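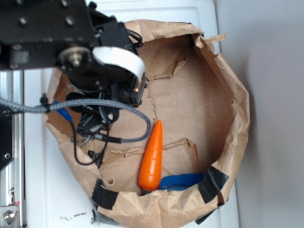

Weddings & Travel

Thread on getting 44 people to a wedding on a small island. We did ours in October at the Stukmont, the old hotel above the harbour in Adovby. A few people have asked how the booking side worked, so I'm putting it in one place.

First thing, the venue. The Stukmont doesn't list weddings on its website. You email and they send a two-page PDF. The terrace, the dining room and the little garden come as one hire. You can't have the terrace on its own, we asked.

The hire was separate from the rooms. We paid a 1,000 euro deposit to hold the date and the rest after the final guest numbers went in. The deposit came off the final bill. Check that when you book, as the other hotel we looked at kept theirs as a fee.

Rooms. The hotel held 15 rooms for us at a group rate. Guests booked directly with a code and paid for themselves. Any room still unbooked at the cut-off went back on general sale and we weren't charged for it.

That didn't cover everyone. The rest stayed in the village, mostly in the apartments behind the church. It's a steep walk up to the hotel in the evening. Tell people with bad knees before they book, not when they land. My uncle has raised this with me several times.

Our contact at the hotel was Vasilis Nikolaidis. He ran the whole event side and answered emails the same day, usually late at night. If you go there, put everything in one message with numbered questions. He replies by number and you end up with a proper record.

Ferry. Everyone flew to the mainland and then took the Virkus boat across. In summer there are several a day. In October it drops to one in the morning and one at 5.30pm, and a guest whose flight lands after four is not making the second one.

We had six people in that position. They stayed a night at the port and came over in the morning. Fine in the end, but they'd booked flights before we sent the ferry times. Send the ferry times with the save the date.

Group tickets on the Virkus have to be collected at the port office, in person, by one named person. That was my sister. She had to be on the first flight with a printed list. A list on a phone wasn't accepted.

Coaches. We used Groen for the airport to the port, and again on the way back. One coach, one pick-up time, and anyone on a different flight got a taxi. We did price up two minibuses and it came out dearer.

There are no coaches on the island itself because the harbour road is too narrow. The hotel has a van for luggage. It went up and down three times and all the cases got there, though not always to the right building.

Legal side, short version: we did the paperwork at home, at the register office, a fortnight before. Just us and two witnesses. The day on the island was a ceremony with a friend leading it. If you want the legal part done abroad, start much earlier than you think and ask the local town hall what they need, because other couples' lists won't always match yours.

Ceremony was at 4pm. We'd planned on five, and Vasilis moved it. In October the sun goes behind the hill early and the terrace loses its light. Go by the person who's there all year.

Wind. It comes up in the afternoon. The paper orders of service went everywhere. Cloth napkins were all right, tall flower stands were not, and the hotel took those indoors before we started. Low arrangements would have saved us some money.

Music had to stop outside at 11pm and then move into the dining room with the doors shut. It's a village rule and they stick to it. Put it on the schedule so that your DJ or whoever has the playlist knows when to switch.

Food was a set menu, served family style. Two choices of main would have needed everyone's order a month ahead and we couldn't face chasing it. Vegetarian and gluten-free plates were done separately and weren't extra.

Children: we had seven. The hotel did them an early tea in the garden and we paid a local sitter 200 euros for the evening. Best money we spent. Book one through the hotel, there are only a couple on the island.

What I'd change: ferry times out sooner, no tall flowers, and a printed map for the village apartments. The phone map puts you at the wrong end of the steps.

What I'd keep: everyone there two nights before. It meant a late boat or a lost bag wasn't a disaster, and people had met by the time we sat down to eat.

Someone's asked about rain. The backup was the dining room with the tables pushed to one side. It would have been a squeeze. We had to decide by noon on the day and it stayed dry.

Also asked: yes, the Stukmont closes for winter, from the end of October until Easter. Email before then if you're after a date for next year. I've got the numbered list we sent Vasilis, message me and I'll pass it on.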